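3.2 Textile stock and the counting of losses

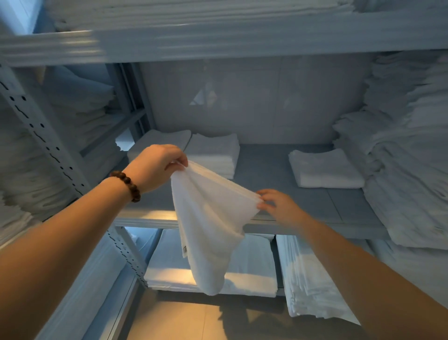 Figure 2. Terry towel being handled at open metal shelving in a linen storage room.

Hotel laundries in the study area bill by weight, while the hotels themselves keep their stock by piece. The two records are seldom reconciled, and the difference between them is usually written down as loss. Earlier work (Shawky 2014; Zisetti 2017) treated this figure as a fair measure of theft and damage taken together. We found it to be a poor one. A piece may leave the count in at least four ways: it is discarded at the laundry, it is downgraded to cleaning cloth, it is moved to another floor without a note, or it is entered under the wrong size. The last of these depends on what the person at the shelf can read. On a white terry towel of the sort in Figure 2 the only marking we could rely on finding was a small sewn-in care label, pale and narrow, with print too faint to be of use at arm's length. Staff therefore sorted by feel and by folded thickness, and bath towels near the end of their life were regularly entered as hand towels.

The opening stock at Arnen was 2487 pieces, taken from the purchase ledger and checked against a full shelf count in May. The Vellholm property was larger, with a ledger stock of 4000 pieces, of which nearly 3000 were towels of all sizes. Bed linen was counted at both sites but is left out of the present section and dealt with in 3.4. Bath mats were counted with towels at Vellholm and with floor coverings at Arnen, and have been moved to the towel group at both sites so that the totals can be compared.

Counts were made by two people working apart, each with a printed sheet, and a third count was made where the two sheets differed by more than one piece per shelf. All sheets were checked by G. Umali (Genalyn Umali, then at the Vellholm property), who also drew up the list of size classes. Pieces in use in guest rooms were taken from the housekeeping sheets. Pieces at the laundry were taken from the outgoing docket and were not seen by us.

At Arnen the loss recorded by the hotel for the period stood at 129 pieces. Most of these were later matched to an entry in another size class or to the cleaning cloth bin, and only the remainder can be called loss in the ordinary sense. We give the matched and unmatched pieces by class in Table 4. The same exercise at Vellholm was hampered by a change of docket form on 12/02/2020, after which hand towels and face cloths were printed on a single line. Records from before and after the change have been kept apart and no attempt was made to split the later entries.

Two limits should be noted. A piece matched to a different size class was accepted on the basis of age and weave, and some matches will be wrong. Shrinkage was also not measured directly. Repeated hot drying shortens terry cloth more along the length than across it, so that an old bath towel can fall within the permitted range of a smaller class on one side only. Where this happened the longer side was used to assign the class.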